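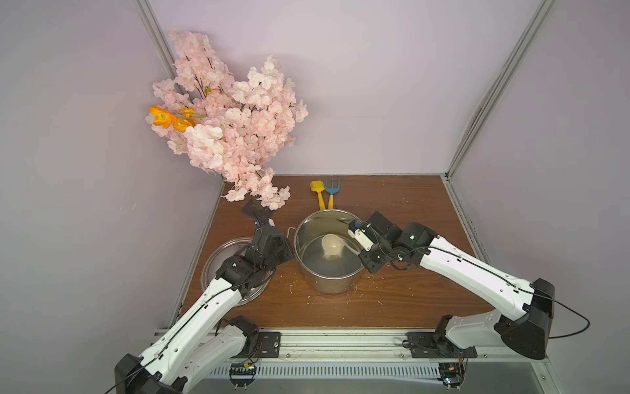 Spring Corner, and a Few Notes on the Rest

Hello again! I've been promising Yolotzin Zavala for ages that I'd put my little tabletop corners somewhere people can find them, so this is the page. Small setups, fake flowers, kitchen things, whatever I had in the cupboard that month. I do these for the pleasure of it and I'm not trained in anything, so please don't write to me about color theory (Man-sik, I mean you).

The one up top is my favorite so far. Pink cherry blossoms, a steel pot with water in it, pale lavender walls. I could look at that pink against that lavender all day.

Blossoms

All artificial. I used to buy real branches and they dropped petals into everything by Wednesday, and I got tired of sweeping. The good fakes have thin dark branches you can bend a bit, and if you pull the sprays apart with your fingers before you stand them up they stop looking like they came out of a box. I spent a whole evening doing that with the radio on. Very happy evening!

I like a bunch that goes up and out nearly as high as the walls. Short bunches look shy.

The orange ones

Three poppies, or near enough to poppies, tucked into the left side. Seo-ah Jin thinks they fight with the pink. She may have a point, but I tried it with pink alone and my eye slid right past it. I have a bag of the same flowers in white and will try those in October when I do the frosty table.

Pot and water

I love a shiny pot for this sort of thing because it picks up whatever is near it. Clear water, one cream-colored egg shape sitting in it, done. I had grand plans for noodles and a ladle and a folded napkin and then talked myself out of the lot. The glass lid is lying flat on the left, and I'm fond of it there, it makes the table feel like somebody's in the middle of cooking.

If you're setting up a pot of your own, fill it once it's on the table. I learned this with a much bigger pot and a much nicer rug.

Yes, there are little white flecks on the wood around the pot. I saw them as soon as I had the picture up on the big screen. They're staying.

Yellow and blue

The toy spatula and the toy rake are from the children's garden shelf, and they stand at the back behind the pot. Hyun-seo Baek asked whether the rake was meant to be a fork. It's a rake! But I'm pleased with how well it gets along with the spatula, both of them with yellow handles, and I may do a whole row of toy tools along the back of the next one.

The table and walls

I went back and forth on wall color for longer than I'd like to admit. White was too cold, the green made the wood look muddy, and then Tae-yang Hyun turned up with a sample card and the lavender was the one. The reddish brown of the tabletop comes up lovely and warm next to it. I've kept the same walls for everything since, so I get to change the flowers and leave the paint alone.

Coming next

A soup table with dried orange slices, if I can get them to dry without going brown. After that, something with blue dishes. I bought 2 at a yard sale and have been guarding them ever since.

If you've made a corner like this at home I'd love to see it, especially if you've found good fake tulips. Mine look like plastic spoons.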